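Workshop notebook, cloth sorting corner
Tuesday, February

Started at 10 with Emil. Norbert came after lunch. Kári is still away, so his shelf was not touched.

Subject of the day is again the white cloths. We want one way of folding and one way of storing them, for the bench and for the grey metal bins. At the moment everybody has his own way, and when I take a cloth from the shelf I never know which size I will get.

Morning. We emptied the old sack from Mühlbauer on the bench and sorted by hand. First pile: cloths with all four hems good. Second pile: one hem open or pulling, but the fabric is fine. Third pile: thin in the middle, to be cut for rags. Emil was more strict than I am with the second pile. I let him decide, he has better eyes for stitches. The thread on the Akano cloths opens always in the same corner, where the sewing starts and ends. I wrote this already in January, but then I did not know if it was only one batch. Now I think it is how they finish the corner.

Wash. First pile and second pile were washed together, warm program, no softener. Softener makes them nice to touch, but afterwards they take up water badly and the surface cleaner stands on the cloth in drops. Alaric does not believe this. He can try it with his own cloths.

Drying on the line by the window. In the tumbler they come out with hard creases and the hems roll in, and then they must be ironed, for which I have no patience. On the line they hang straight if the hem is pulled a little with both hands before the peg goes on.

Folding. Tried two ways on the bench:

a) In half, in half again, then in three. Makes a small thick packet, stands well on the shelf. But the hem is inside and it must be opened completely to see if it is damaged.

b) In three along the long side, then in half, hem outside. Flatter, it slides a little in the stack, but the condition is seen at once.

I prefer b. Norbert prefers a because his shelf is narrow. For now b on the common shelf and a for him, with a label so that they are not mixed. Label tape is finished, please order. Vojtěch has the account at Skokus.

Bins. The loose cloths go into the bin unfolded. I asked if we should fold them also there, but it makes no sense, they come into a heap at the first use. More important is that the bin floor is wiped before. Last week there was metal dust in one of them and it went directly into the fabric, grey spots which did not wash out. Wipe with a damp cloth, then a dry one, then put in the clean ones.

Open points:
- sharp edge on the bin lid, file it down
- price for the Prorlow cloths, the offer was for 4,000 pieces, this is far too many for us. Ask for a smaller box.
- second basket for the third pile
- find out where the good scissors are
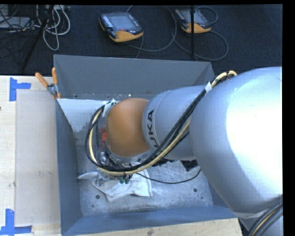 Tomorrow I continue with the second pile. Emil will show me the closing stitch for the corners, and I will sew 3 of them before we decide if the repair is worth the time.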